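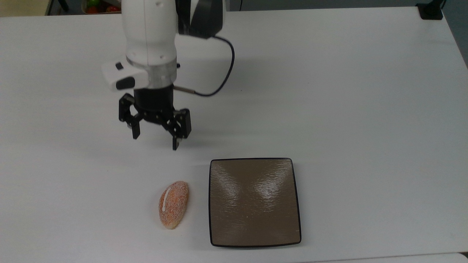
3 min read

Against the Perfect Demonstration

Dirk Leemans, 17 Aug 2024

When I began to collect demonstrations for a learning system, I was very proud of my clean ones. A bun, a plate, a white table. The gripper goes down, closes, lifts, moves to the right, opens. I could do it in 10 seconds and every example looked like the one before. My colleague Schouten called them my piano exercises, and I took it as a compliment.

I now think that we collect too many piano exercises in this field, and I would like to argue for something less beautiful.

A sugared bun is a good teacher. It is not a cube. It has a long side and a short side, and when it lies at a small angle the person who guides the arm must decide how the three fingers will come around it. This decision is the thing I want the system to learn. If I turn every bun straight before I start, I have taken the decision myself, with my hand, and it is not written anywhere in the data. The system will receive only the easy part.

The same is true for mistakes. In May we reviewed the sets from our project Rirkari, and I found that I had deleted every example in which I hesitated. I came down too far to the left, stopped, corrected, and then grasped. To me these looked like bad work. But a system that has never seen a correction does not know what to do when it arrives in the wrong place. It was our most useful material and I had put it in the trash.

Some people will answer that this is a question of quantity only. Collect enough, they say, and the strange cases will come in by themselves. I do not believe it. They do not come by themselves when the operator is paid by the piece. At Dendcombe, where I worked before, the target was 60 examples per shift, and what a person does under such a target is very natural: he finds the one way that always succeeds and he repeats it. I did it too. We had a large number on the wall and very little difference inside it.

So what do I propose? First, the operator should not arrange the table. Another person should do it, or a list made by chance, and the operator takes what he gets. Second, keep the corrections and mark them. Third, put the plate where it is inconvenient, with the lamp making white spots on it, because kitchens have lamps.

There is a price, and I do not want to hide it. With these rules I make fewer examples in a day. My friends at Troker tried a similar method and kept 75 percent of their old speed, and their manager was not happy. It is also more tiring, as you must think each time.

But I would trade a whole shelf of my piano exercises for one afternoon of crooked buns. The old sets are still on our server. I use them to test that the files open.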